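New glassware brightens up Korndale science room

May 16, 2023

Families who stopped by the Korndale Learning Center this week found the old science room looking a good deal fresher than it did back in January, when the benches were still stacked in the hallway and the paint had barely been picked out. The work took 11 weeks and cost $2,796, nearly all of it raised at the winter bake sale – and what a lot of pies that was!

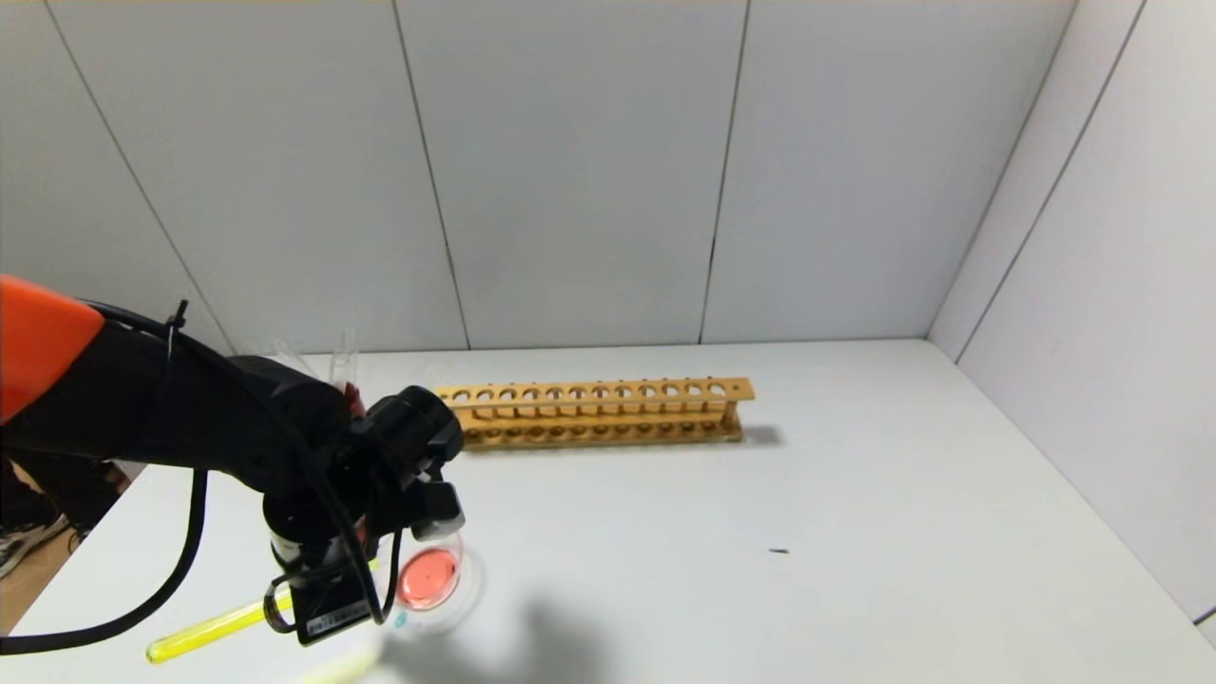 Yellow liquid in a test tube above the white tabletop and pink-red liquid in a beaker on it, with the wooden test tube rack toward the back wall.

Stela Coman, who teaches the Saturday color-mixing class, is especially fond of the wooden rack and says she would gladly have a second one if anybody has one sitting at home. Her students will be learning to pour, measure and (with a little luck) rinse out their own beakers afterward.

The class is open to children in grade 3 and up, and there are still 2 places left for the summer session. Parents can sign up with Damián Lucero at the front desk, who also has the list of what to bring – old shirts, mostly.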